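商品紹介 お祭りパレード用 肩掛けのぼり旗セット「グレロ(Grello)」

町のお祭りが近づいてくると、通りの飾りつけや山車の相談で、なんとなく町じゅうがそわそわしてきますね。私ども Flendine は、そんな地域のお祭りや記念行列のための旗と横断幕を、小さな工房で縫い続けてきたお店です。このページでは、町内会や商店街、学校の鼓笛隊のみなさまに長くかわいがっていただいている肩掛けのぼり旗セット「グレロ」を、少しばかり長くなりますがご紹介させてください。

グレロは、行列の先頭や団体の境目で掲げていただくための旗です。両手で竿を握りしめて歩くのは、はじめの角を曲がるころまでは楽しいのですが、商店街を抜けて神社の坂にかかるあたりで、どうしても腕がつらくなってまいります。そこで肩掛けの帯に竿受けをつけ、重さを肩と腰で受けられるようにいたしました。帯は長さを変えられますので、中学生くらいのお子さんから大柄な方まで、同じ帯を順ぐりにお使いいただけます。途中で持ち手を交代なさる行列には、とくに喜ばれております。

旗の生地は、風をはらんだときの音がやわらかいものを選びました。太鼓や笛のすぐそばを歩く旗ですから、ばたばたと鳴りすぎるのは困りものなのです。色は紅、藍、山吹、若草、白からお選びいただけます。団体名や「第何回」といった文字、昔から伝わる紋や図柄も、お手元の古い旗や写真をお送りいただければ、できるかぎり元の形に近づけて染めます。かすれて読めなくなった字のご相談も、どうぞ遠慮なくお寄せください(実を申しますと、古い旗を拝見するのが私どもの何よりの楽しみでして)。

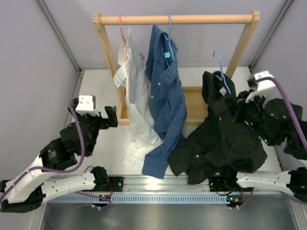 竿は Rusteck 社の継ぎ竿を合わせました。2本に分かれますので、軽自動車の荷室にも斜めにすれば収まります。継ぎ目はねじ込み式で、歩いているうちに緩みにくく、はずすときも道具はいりません。竿先の飾りは丸玉が標準ですが、追加料金で剣先や房つきにもお取り替えできます。房は雨の日に水を含むと意外に重くなりますので、梅雨どきの行事でしたら丸玉のままをおすすめしております。

お手入れはむずかしくありません。行列のあとは竿から旗をはずして、ほこりを軽くはらい、風通しのよい日陰に広げてください。汚れが気になるときは中性洗剤を溶かした水で押し洗いを。金糸の縁飾りをおつけになった旗だけは、ご家庭で洗わずに、一度お電話をいただけますでしょうか。しまうときは折り目をつけず、芯に巻いておかれますと、翌年もきれいな姿で出番を迎えられます。

セット内容
旗 1枚(ご希望の文字・図柄入り)
継ぎ竿 1組
肩掛け帯(竿受けつき) 1本
収納袋 1枚

仕様
旗の縦の長さ 145センチ
継ぎ竿をつないだ長さ 約300センチ
竿先飾り 丸玉(標準)

ご注文とお届けについて
図柄が決まりましてから、お届けまで9日いただいております。ただ、秋祭りの旗のご注文は6月から重なりはじめますので、お急ぎでなくても早めにお声がけいただけますと、色の見本をゆっくりご覧いただけて安心です。文字の校正は、染めに入る前に必ず紙の下絵でお送りします。団体名の旧字や送り仮名は、どうか何人かの目でお確かめください。

記念の年に横断幕もおそろいで、とお考えの場合は、行列用横断幕「トゥフムリ(Tuhumury)」と同じ染め色でお仕立てできます。ご注文の際に、備考欄に「横断幕と同色」とひとことお書き添えくださいませ。

帯だけ、竿だけの買い足しも承っております。以前のグレロをお持ちの方は、竿受けの形が今のものと少し違いますので、お手元の竿受けの写真を添えてお問い合わせください。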